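**洗衣机放在卧室,脱水时振动传到床上,怎么排查?**

家电与安装 › 洗衣机 · 浏览 3,028 次

**Jurgita Urbonaitė**

租住的单间没有独立阳台,卫生间门洞太窄,机器进不去,只能把洗衣机放在睡觉的房间里。机器是 Fodara 前开门滚筒,额定容量 8 kg,一月搬进来时装的。楼是 Toledo 公寓的老楼,楼板为木搁栅,上面铺企口板,再铺一层复合地板。给排水从隔壁卫生间穿墙过来。

现象如下:

- 洗涤和漂洗阶段正常,噪声可以接受。
- 脱水升速过程中有一段强烈的低频抖动,持续时间不长,转速继续上去以后减弱。
- 抖动时坐在床上能明显感觉到,床头的水杯液面有波纹。
- 满载和半载都有,只洗一条浴巾时最严重。
- 机身会向前移动,用了 5 次以后,前脚离开原来的位置一指宽。

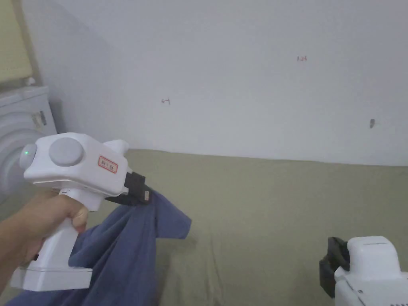 *床面、后墙,左侧是洗衣机和浅黄色遮帘*

已经做过的:用手机上的水平仪看过顶面,左右是平的,前后略微后倾。垫过一套 Govix 橡胶减振垫,机身不再移动,但床上感觉到的抖动没有变小,反而持续得更久,后来拆掉了。运输螺栓确认已经拆除,后背的孔用随机附带的塑料盖封好了。

想知道的是:这种抖动主要从地板传过来,还是从墙传过来?减振垫是不是选错了型号?另外,机器长期放在卧室,湿气和排水方面有没有需要注意的地方?房东不同意改动楼板,打孔需要事先书面申请。

**Blandine Lebrun**

先说抖动。滚筒洗衣机的外筒由弹簧吊挂,下面有阻尼器。升速时转速会经过悬挂系统的固有频率,这时外筒摆幅最大,过了这一段会收敛,所以你描述的“先强后弱”本身属于正常特征。问题在于幅度,以及楼板的响应。

木搁栅楼板的固有频率低,跨中位置的刚度又最差。机器摆在跨中时,楼板和机器会一起动,床脚落在同一组搁栅上,人就感觉得到。混凝土楼板上很少有这个问题。

橡胶垫加重抖动也可以解释。软垫相当于在机器和楼板之间再串联一个弹簧。隔振要求激励频率明显高于系统固有频率,低于或者接近固有频率时,垫子没有隔振效果,还可能放大。高转速段的嗡嗡声可能会小一些,你在意的低频段反而变差。机身不移动,是橡胶的摩擦系数高,和隔振效果没有关系。

建议按以下顺序排查,每次只改一项,改完跑同样的单脱水程序,放同样的衣物:

1. 空筒单脱水。空筒仍然剧烈抖动,说明阻尼器、吊簧或配重有问题,报修,后面的步骤不用做。
2. 检查四只脚的受力。两手按住顶面的对角,交替向下压,有任何晃动就说明有一只脚没吃上力。水平仪读数正常不能代替这一步。手机背面的摄像头凸起也会影响读数,最好换一把水泡尺。
3. 四脚调好后,把锁紧螺母朝机身方向拧紧。很多机器装完以后锁紧螺母是松的,用几周脚就自己转动了。
4. 脚伸出的长度尽量短。地面不平时垫硬质薄片,不要靠把脚旋出很长来补偿,旋得越长侧向刚度越低。
5. 检查机身侧面和背面有没有碰到墙、窗台、床架或者水管。进水软管和排水软管也算,绷紧的软管会把振动直接带到墙上。
6. 以上都正常,再考虑移动位置。

关于位置:先找出搁栅的走向。企口板一般垂直于搁栅铺设,不过你上面还有一层复合地板,看不出来,可以问房东,或者从楼下顶棚的裂缝走向推断。机器应当靠近搁栅的支承端,也就是承重墙一侧,四只脚尽量跨在多根搁栅上。床能移到另一组搁栅上最好。

如果位置动不了,可以在机器下面放一块厚而硬的整板,把四个点载荷分散到更多的搁栅上。板要比机器底面大,四边都要留出余量,板与地板之间铺一层薄的防滑毡即可,不要用海绵。板的上表面需要有限位条,防止机脚滑出。这种做法不用打孔,退租时可以搬走。

浴巾那一条是负载不平衡。单件吸水量大的织物在筒内分布不开,控制程序会反复尝试重新分布,有的机型几次失败后会降速脱水,有的会直接报错。搭配几件小衣物一起洗,比单独洗一条好。

关于湿气:洗完把门和洗涤剂盒都拉开一条缝,门封下缘的积水擦掉。机器背面与墙之间留出通风距离,具体数值看安装说明书,不同型号不一样。窗边放机器的话,冬天外墙内侧温度低,背后容易结露,隔一段时间看一下踢脚线有没有发霉。衣物尽量不要在同一间屋里晾。

排水软管的最高点必须高于说明书规定的下限,否则会虹吸,表现是一边进水一边排掉。管端插入立管不要过深,也不要用胶带密封,接口需要透气。从卫生间穿墙的那一段,中间不能有接头。有接头就移到看得见的一侧。

**Jurgita Urbonaitė** 回复 **Blandine Lebrun**

空筒测试做了,抖动很轻。对角按压时右后脚是空的,锁紧螺母有两只没有拧到位。重新调整以后机身不再向前移动,床上的抖动小了一些,还能感觉到。排水管有一段贴着墙,已经拨开。搁栅方向在问房东。整板用胶合板可以吗?

**Blandine Lebrun** 回复 **Jurgita Urbonaitė**

可以,用多层胶合板,边缘封漆,防止漏水时吸水膨胀。不要用刨花板,受潮后强度下降很快。放上板以后四脚要重新调一遍,并且再做一次对角按压。

**tuseck_88**

买防抖支架,网上有卖的,带滚轮那种,移动方便。我家用了 6 年没问题。

**Blandine Lebrun** 回复 **tuseck_88**

带滚轮的底座不适合这个情况。滚轮和伸缩杆都有间隙,侧向刚度比原装机脚低,在木楼板上会把低频段的摆动放大。多数说明书也写明机器必须直接放置在坚固平整的表面上,装在滚轮底座上出了故障,保修可能有争议。你家如果是混凝土地面,没有问题是正常的。

**tuseck_88** 回复 **Blandine Lebrun**

是水泥地。那当我没说。

**Jurgita Urbonaitė**

补充结果,供以后搜到的人参考。房东回复说搁栅垂直于外墙,搭在外墙上,机器原来的位置离支承端不远,床反而压在跨中。板已经放好,床向内墙方向移了一个床头柜的宽度。现在脱水升速时水杯还有很浅的波纹,躺着基本感觉不到。浴巾改为和 T 恤一起洗,没有再出现反复启动。背后踢脚线目前是干的,入冬以后再看。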